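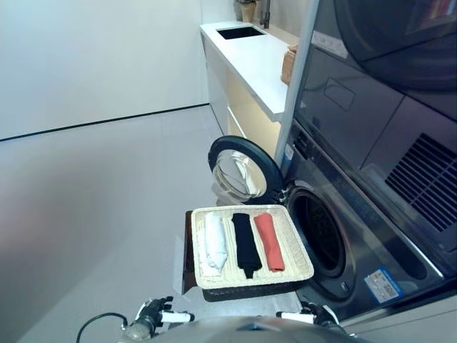 Tray at the washer, three rolled garments, drum door open.

July 29, 2020. Entry by Natalie Birkett. Tunstall evaluation, laundry loading package from Jodosora.

Purpose of this round: decide whether the Jodosora package is worth a paid license past the trial, or whether we keep writing our own loading routine. The quote covers the software, the hand calibration kit and remote support. It does not cover on-site work. Esko Keskinen has the quote and the license terms in the shared folder.

Setup. Package installed on the controller per the vendor manual, section 2. The manual assumes a basket with handles, and we use the tray, so grasp points had to be entered by hand. The entry form takes coordinates in millimeters but displays them in centimeters after saving. Lost most of the morning to that. Reported to vendor support, ticket open.

Hand calibration has to be repeated after every controller restart. Takes 6 minutes per hand. In May the sales contact said the values would be stored. They are not stored in this release. If we restart as often as we do now, that is a real cost.

Task definition: tray with garments brought to the drum opening, garments transferred to the drum, tray withdrawn and set down. Garments rolled and laid in parallel, as in the vendor's own task sheet. Door already open at start. Door opening is a separate module, not in our trial, priced separately.

Runs. 74 attempts logged since installation. I have not split them by failure type yet, so no success rate in this entry. Notes from watching:

- Approach to the washer is smooth with the default speed profile. Did not need to tune it.
- Tray pitch during the final approach is set by one parameter, tilt_max. Default is too conservative for our tray rim. Raised it twice, see config history.
- The planner treats the open door as a flat disk. The domed glass is not in the model. Added a keep-out volume by hand. Skeser had the same problem with their unit and sent us their dimensions, which were close enough to start from.
- Force threshold on the fingers trips when the cable drags. Rerouting the cable helps. Vendor suggests raising the threshold, which I do not want to do with a rigid rim in the grip.

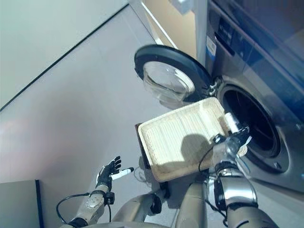
Can the package run without a network connection?
It runs offline once the license has been checked at startup, but log upload and remote support need a connection.

Comparison with our own routine (Rukine branch): ours is slower on approach and has no recovery behavior if a grasp slips. It does store calibration, and it handles the tray without manual grasp entry. The vendor's recovery behavior is the main thing we would be paying for. It backs off, re-grips and retries up to 3 times, then stops with a readable error code. The codes are documented, which was a pleasant change from the last product we tried.

Logging is adequate. Joint data and force data come out in separate files with different clocks. Esko wrote a short script to align them, in tools/align. Offset drifts over a long session, so rerun the script per session and do not reuse an old offset.

Open items:
Split the logged attempts by failure type (NB)
Ask Jodosora for a release date on stored calibration, in writing (EK)
Repeat with garments loose in the tray, same tilt setting
Check whether the door keep-out volume survives a software update
Get a price for the door module, only if the trial is extended

Leaning toward asking for a trial extension and holding off on the license. Config saved as tray_v2.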